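Notebook, Purnmont room, 1 March 2026

Today I worked on the handling rules for soft items. The Halim draft says only "grip the garment with care", and this is too weak for a rule. Two people can read it and do two different things, and both will think they follow it.

I changed three points in our copy. The item must be named in the log before the first grip. The zipper state must be written down, open or closed. A grip on a zipper track is marked separately from a grip on plain cloth.

Fleece, floor work: 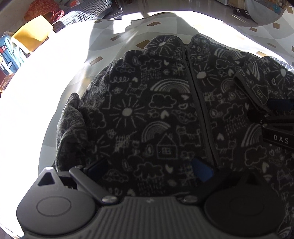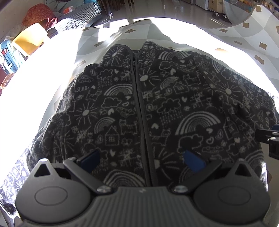
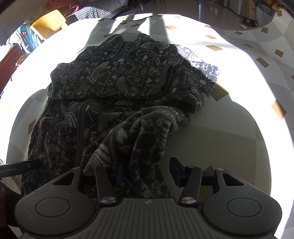 The rule on light is the one I want to discuss with Grimano. Our text gives a minimum of 828 lux at the work surface, but it gives no maximum, and I think this is a mistake. With strong sun on a pale floor, like here, a part of the pattern goes almost white, and a person who checks the record later can not say where the edge of the cloth is. I propose one more line: "Direct sun on the work surface is noted in the log." I do not want to forbid it — homes have windows.

Second question, the jaw check. Judon asks for it every 2,000 cycles. For fleece I would do it sooner, the fibers collect on the pads. I have no good number yet, so I leave the old one and put a mark beside it.

I also read the old logs again. In 82 entries the garment is called only "cloth". These can not be repaired now, but the new form has a field for it and the field can not stay empty.

To do before April: send the light rule to Grimano, ask Halim if "with care" can be removed, print the new form.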